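Leave the Wall Alone

Posted Dec 1, 2022

Went to look at a flat in Dandside last week. Third one this month. Same thing as the other two: you open the door and the walls shout at you. A clock made of forks. Three shelves with one candle each. A sign telling you to breathe. I did breathe, thanks, I was doing it before I came in.

So this is my case for the blank wall. Quick, becuase I have a bus.

Start with money. My last place in Lovham, I spent 2178 on "finishing" the living room over two years. Prints, frames, a floating shelf that floated for a month and then came down with the plaster. I added it up when I moved. 2178! You could get a decent bed for that. And when I left I had to fill 16 holes and paint over the lot, and the paint didn't match, and there went a piece of the deposit.

Then the cleaning. Anything on a wall is a thing with a top edge, and every top edge grows fur. I used to do the frames on a Sunday. Lift, wipe, put back crooked, straighten, step back, still crooked. Half an hour gone. A bare wall you wipe when you spill something on it. Otherwise you leave it be.

I know what people say. Cold. Looks like a clinic. Looks like you just moved in or you're about to leave. My sister-in-law says it every visit. Fine. But look at her hallway, she can't get a coat on without knocking a hen off a hook. And she doesn't see any of it any more. Ask her what's in the frame by the bathroom door and she has to go and check. If you don't see it, why is it up?

The shops don't help. Jurnevach sends me a catalog every December and there isn't one bare patch in it, not behind the sofa, not over the sink. Of course there isn't. They can't sell you the bare patch. Shabalala is better, at least they show a plain room now and then, but then there's a lamp in it for 2000 and you're meant to think the lamp did it.

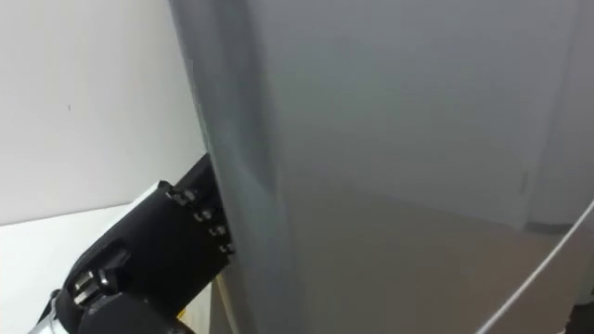

Color is the other complaint. White and gray, they say, how can you live in white and gray. Easily. Plain paint is never one color for long anyway. The white wall here has soft gray shading across it with no help from me or anyone, and the gray panel in front goes warmer and browner low down on the right. Darker band along the curve, too. That's plenty to look at over a coffee. One tiny speck on the wall and your eye goes right to it, which tells you how quiet the rest is. Try finding a speck behind a fork clock.

And the flat surface below. Same rule. A white surface against a white wall wants to be left mostly alone, just that faint line where they meet. Put a bowl of fake lemons there and you've lost the line and gained some lemons.

I'm not saying own nothing. Have books, have a good chair, have your kids' drawings on the fridge where they belong. Hang one picture if you love it, really love it, enough to carry it out first in a fire. The rest is filling. People fill a wall the way they fill a silence, and then they wonder why they're tired when they get home.

My plan for the next place, whichever one it is: paint, then wait two months. No hammer in the flat. If a wall still bothers me by then I'll think about it. The Dandside one has good light on the back room, if they take the forks with them. Calling the agent tomorow.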